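Week 9: Learning from demonstration — zoned resets

Notes by Luminița Ilie. Read before the lab with Riku Koyama.

Last week we trained a policy on the drinks task with objects placed wherever the operator liked. It did well on layouts close to the training ones and poorly on the rest. Part of the trouble was that we could not say which layouts were missing, as no one had written down where things started.

The Hasum method deals with this by splitting the table into zones. Before each episode a script draws a zone for every object. The operator puts the object somewhere inside its zone, at any angle, and records the episode as usual. We then know how often each zone has been used and can hold some back for testing.

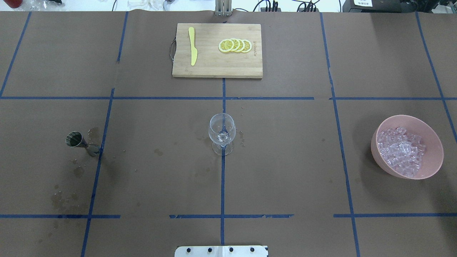
Table zones marked in blue tape for the drinks task, with the jigger left, the glass in the middle and the ice bowl right.

Note that the zones are not all the same size. Sizes matter less than you might think, but the script must know them, or small zones end up more densely sampled than large ones. See Exercise 2.

Our set has 201 demonstrations. We held back 26 for checking the training loss and then ran 90 trials on the arm, split evenly between three conditions: zones seen in training, zones held back, and free placement. Results by condition are in the Kundus folder. When you read them, keep two kinds of failure apart — missed grasps and wrong order of steps. Only the first kind should depend much on where an object starts.

Clear objects need extra care. Tape lines show through a glass, and a policy may learn to use the tape as a cue. Mylene Saludo's test for this is to repeat the trials on plain paper with the same layouts.

Exercises
1. Write the zone-drawing script so that no two objects share a zone.
2. Weight the draw by zone area. What changes?
3. Suggest a way to record object angle without slowing the operator down.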